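About Kimbridge

Kimbridge takes in used desktop computers, checks them, strips what can't be saved and sells what can. We started because we didn't believe the stickers. "Refurbished" can mean a week of careful work or a wipe with a damp cloth, and from the outside of the case you can't tell which one you paid for.

We still don't believe the stickers, including our own. Every tower that leaves here goes out with a sheet that says which parts were kept, which were replaced and who signed for it. If the sheet is missing, send the machine back and we pay the shipping.

The company was set up by Beatrice Mwakalinga, who had spent eight years buying office computers for other people and returning a good share of them. There are 34 of us now, split between the workshop on Prandlow Street and the parts store at Dakard. Most of us came from repair counters. A few came from sales and had to unlearn some things.

What we look at first is the inside. The side panel comes off before we read the seller's notes, and before we believe any claim about light use. Cards come out of their slots, drives come out of their bays, and the power supply gets its label read against the load it is supposed to carry. We have seen plenty of paperwork that disagreed with the parts.

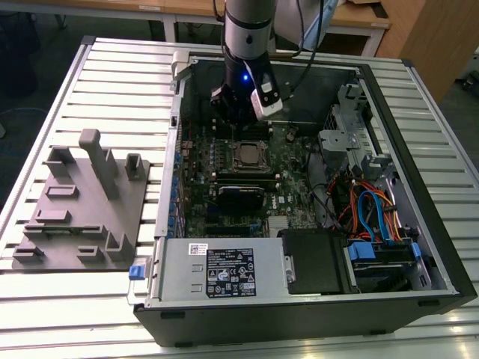 Last February we went back through 432 machines that had been sold to us as "tested and working." We rejected 160 of them. Some had faults anyone would have found by leaving the thing switched on over lunch. Our supplier list got shorter after that, and we haven't been in a hurry to make it longer.

We are also wary of the word "green." Keeping a computer in use is usually better than shredding it, and we're glad to do it, but an old power-hungry tower running all day in an empty office isn't a favor to anyone. If you ask us for one of those, expect some questions.

We don't sell extended warranties. We looked at several and couldn't find one we would have bought ourselves – the exclusions ran longer than the cover. You get one year on parts and labor, written on a single page.

School and office orders go through the Takeda desk, our bulk sales team. Single machines are sold at the Prandlow Street counter. Bring your old one along if you like, and we'll open it up and tell you what it's worth, even when the number is zero.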